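# The drawer cell, spring tune-up

16 Apr 2021

Hi again! For anyone new, I look after the simulated drawer cell at Pronitora, the one with the white two-armed robot and the little teal cabinet. I had it to myself for most of this week and finally got through the list that has been sitting in my notebook since November.

People tend to assume a simulated cell looks after itself (no grease, no loose bolts, no coffee in the control box!), and then they open ours and wonder why the left arm is parked a hand's width off. Stuff drifts. Someone nudges the cabinet to try out an idea and saves over the layout, or somebody swaps a gripper model and forgets that the new one is a touch longer. I've done both, so I'm not pointing fingers.

The first job was the cabinet position. I use the small black arrow on the teal top as my reference, and I put everything else relative to that. It's a silly little mark but I'd be lost without it. I zero the cabinet, check that it sits flat on the floor and then load the robot in front of it. Doing it the other way around is how I lost a whole afternoon last year, chasing an offset that turned out to be in the base of the robot and had nothing to do with the drawer.

Next came the arms. The left one does the drawer work in this setup, and the right one gets a parking pose, gripper up, well out of the way. Ditte Dalsgaard wrote the original parking pose when the cell still ran on the Söderlund layout, and it was lovely, except that the elbow swung very close to the body on the way up. I added a waypoint farther out. It's a slower route and I don't mind at all.

Then the gripper, my favorite part and the fiddliest. I go through these in the same order every time:

- open and close the fingers with nothing in them, watching for any jitter
- check that both fingers travel the same distance
- look through the wrist view before letting the arm anywhere near the drawer
- approach at quarter speed, stop short, look again

The wrist view takes some getting used to. The whole room goes sideways, the cabinet edges run off on a slant, and you have to stop thinking about up and down and just think about where the fingertips are. Ditte flips the view in her head without trying. I tilt my own head, and my neck knows about it by lunchtime.

I also went over the contact settings on the drawer. They had been set very stiff, so any little bump between finger and front panel made the arm buzz like an angry wasp. I softened them one notch at a time, with a full run after each change. A run is 198 steps in our setup, with the physics ticking at 60 Hz, and I log every one in Lirnik along with the layout name and whatever I touched. Please log yours too, even the embarrassing ones! The Furkesley folks pull from the same log, and they can't tell a bad run from a missing one.

Two things are still on the list. The drawer friction needs another look (I have a hunch it's too low near the end of the travel), and I'd like to tidy up the lighting, as the big dark wall on the left swallows just about everything near it. If you want to try either, make a copy of the layout first and put your initials on it. My version is the one marked "spring", and it's read-only now, sorry, I've learned.

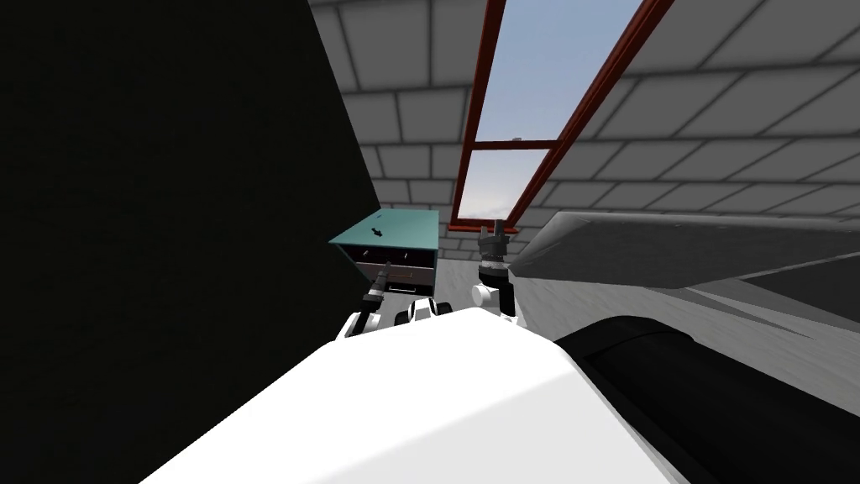

Left gripper in front of the open drawer, right arm upright under the window.
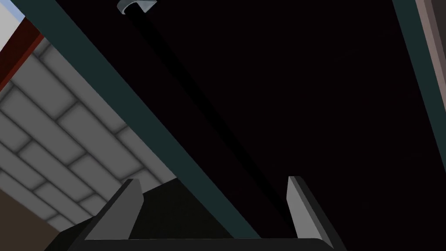 Fingers wide apart, nothing in between.
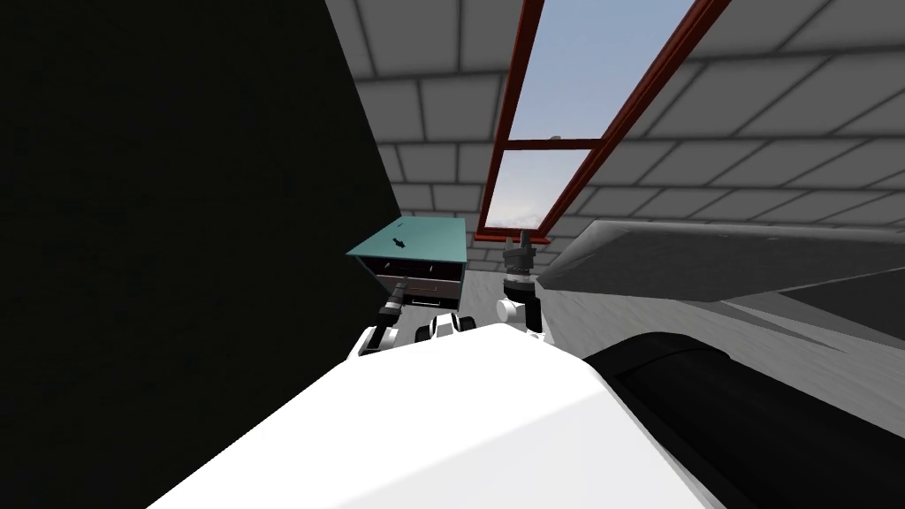 My reference arrow again, on the teal top.
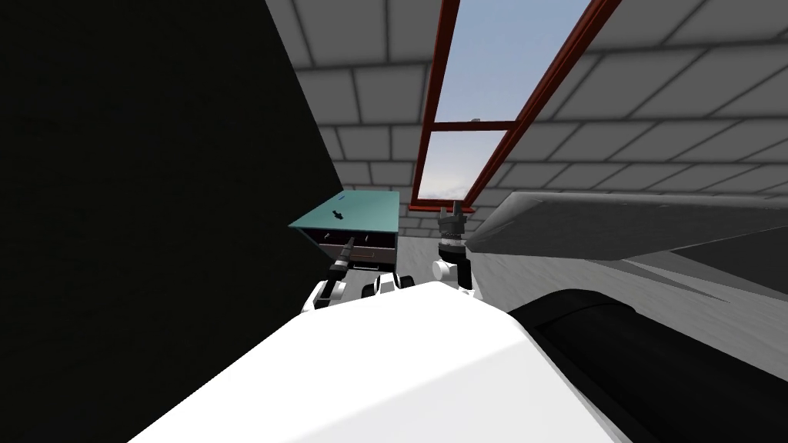 Drawer cell at Pronitora. First, third and fourth: looking out over the robot's white body toward the cabinet. Second: looking along the gripper fingers.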